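Clearing a Table After Guests
Household Notes from the Rowbotham Residents' Office

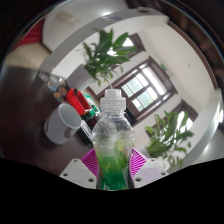 Residents are asked to clear shared tables by 9 p.m. on Sunday. Work from one end to the other and handle bottles first, as they tip most easily.

Check that each cap is tight before lifting. Hold a plastic bottle at the waist, where it is narrowest, and keep it upright until it reaches the counter. Bottles with something left in them go back to the refrigerator — empty ones are rinsed and placed in the recycling bin with caps on.

Mugs should be emptied into the sink and never into the trash. A mug with a dried ring may be soaked with 3 spoonfuls of baking soda and hot water.

Open packages of snacks should be folded over and clipped. Small jars may be gathered on a tray and carried together.

Wipe a dark tabletop with a damp cloth, then a dry one. Streaks show more on dark finishes, and a second dry pass is recommended.

Questions about supplies may be directed to Wayne Rudd, Room 353.

Last updated: November
Contact | © Rowbotham Residents' Office, Potville | Back to top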